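**Ticket 686: right arm gripper closes short on flat objects**

Project: Plustau two-arm build
Opened by: Ginevra Grasso
Assigned to: Esko Koivisto
Copied: Lempi Hyvönen, Sirkka Saarinen
Priority: normal
Status: closed, with one follow-up item

**Problem as reported**

When the right arm is commanded to pick up a small flat object from the table, the fingers close above the object and return empty. The controller reports a completed grasp. The left arm, running the same routine with mirrored targets, does not show the fault. The fault was first noted after the right wrist was taken apart to replace a cable clip. No other hardware was changed in that period.

Expected result: fingers meet on the object at table height and the controller reports contact.

Observed result: fingers meet in air, and the log line reads `grasp: complete, width 0`.

**Environment**

- Both arms on the Plustau frame, folding table in front
- Controller software: Paten branch, no local edits
- Gripper boards: Rostach, one per arm
- Power supply shared between the arms

**Entry 1, E. Koivisto**

The ticket was accepted and the log files were reviewed. Of 43 recorded attempts with the right arm, 4 ended with the object in the fingers. In all of those the object was thicker than the ones named in the report. This suggests a height error and does not point to a weak motor. The reporter is asked not to raise the closing force in the meantime, as doing so would hide the fault and place load on the finger mounts.

The following checks were requested:

1. Power down both arms and confirm that the right gripper housing is fully seated.
2. Confirm that the gripper cable has enough slack through the full wrist range.
3. Run the homing routine on the right arm alone and save the output.
4. Repeat the pick routine with flat household objects at the front of the table.

**Entry 2, G. Grasso**

Checks 1 and 2 are complete. The housing is seated and the screws are tight. The cable does not pull at either end of the wrist range. The homing output for check 3 has been placed in the project folder under this ticket number. The setup for check 4 is attached to this entry. 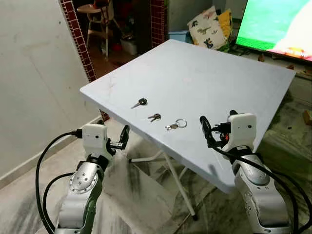
The pick routine reads its target height from one table value that both arms share, so any difference between the arms must come from the arm side of the calculation. I reviewed the configuration on that basis before running check 4 and found no separate height value for the right arm. Keys were chosen as the test objects. The one on the split ring is nearest the front edge and was assigned to the right arm as the first target, with the ring as the intended grasp point. The right arm closed above the ring and reported a completed grasp. The left arm was then given the key with the dark head and picked it up without difficulty. The right arm was stopped after the second attempt to avoid marking the table.

**Entry 3, S. Saarinen**

I compared the homing output with the copy saved in June, when the arms were first aligned. The wrist pitch offset on the right arm differs by 2 degrees. The left arm values are unchanged. An error of that size at the wrist would raise the fingertips enough to miss a key while still allowing a thicker object to be gripped, in agreement with the results in Entry 1.

The probable cause is that homing was run after the cable clip was replaced, with the wrist resting against the new clip and short of its proper stop. The wrong position was then stored as zero.

**Entry 4, E. Koivisto**

The finding in Entry 3 is accepted. The corrective procedure is as follows.

1. Move the cable clip back along the link until the wrist reaches its stop freely.
2. Delete the stored offset for the right wrist. Do not edit the number by hand.
3. Run homing on the right arm twice and compare the two outputs.
4. Repeat the pick routine with the same keys.

**Entry 5, G. Grasso, 12th April**

The procedure was carried out in the order given. The two homing outputs agree with each other and with the June copy. The right arm picked up each of the keys in turn and set it down again. The log now reports a width above zero for every grasp.

**Resolution**

Incorrect wrist offset stored after maintenance. The clip was moved and the arm homed again. No parts were replaced.

**Follow-up**

The controller should not report a completed grasp when the measured width is zero. A separate ticket has been opened for this and assigned to L. Hyvönen. Until it is closed, users of either arm are asked to check the width value in the log before accepting a result.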